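Rolling forecast (farm budgeting)

A rolling forecast is a budget that never really finishes. Each time a month closes, you drop it off the front and add a new one at the end, so you're always looking twelve months out. I keep the farm accounting pages on this wiki, and this is the entry I get the most mail about, so I've rewritten it in plainer words (I hope!).

How it differs from an annual budget

An annual budget is set once, usually in October where I live, and then you measure yourself against it. A rolling forecast gets changed all the time. Most people I know run both. In Niltura the two sit on separate tabs, and in Eltard you switch between them with a menu that I can never find on the first try.
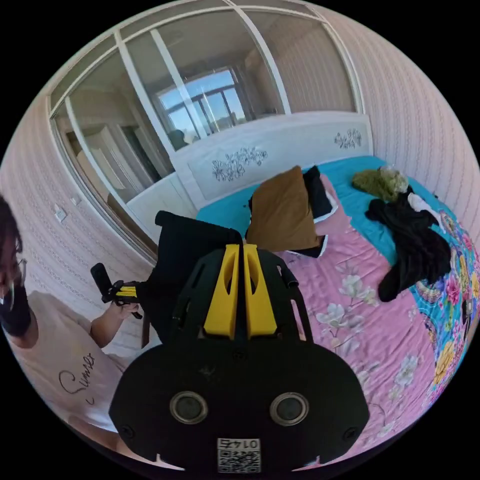 Choosing the length of the window is the first real decision. Twelve months suits a dairy herd, eighteen is better if you carry grain over, and anything longer is mostly guessing. You also need a label for each version, and please don't call them "new" and "new2" like I did. Short padded numbers are best, in the style of the 0145 on the little white QR sticker, and they sort properly in a file list too. Put the month in the notes field and leave the name alone.

Where the idea came from

Abrehet Zeleke wrote the first guide I ever read on this, for growers in the Skondby district. Her sample farm had 254 acres and a feed bill of $1,869 a month, and she moved that one bill forward a month at a time until it made sense to me. Nuria Palacios later added a chapter on loan payments, and I still go back to it.

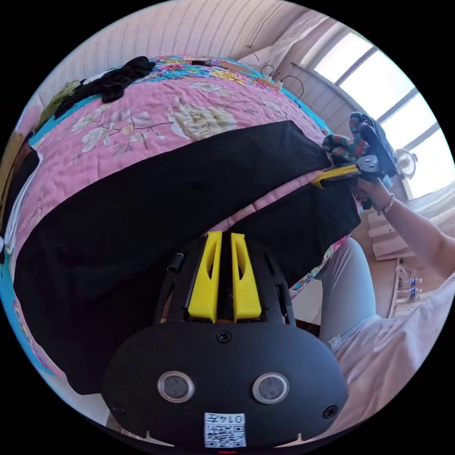

The loan chapter matters because payments don't roll the way feed does. A fixed payment of $1,100 stays put on its due date, while milk income slides around with the weather and the price. Enter the loans first, then lock those rows, then roll everything else.

Common mistakes

Forgetting to add the new month is the big one. Another is overwriting actual figures with forecast ones, which Paredes will let you do without a warning (grr).

See also: Cash flow budget, Variance report, Closing a month

Last edited 03/07/2024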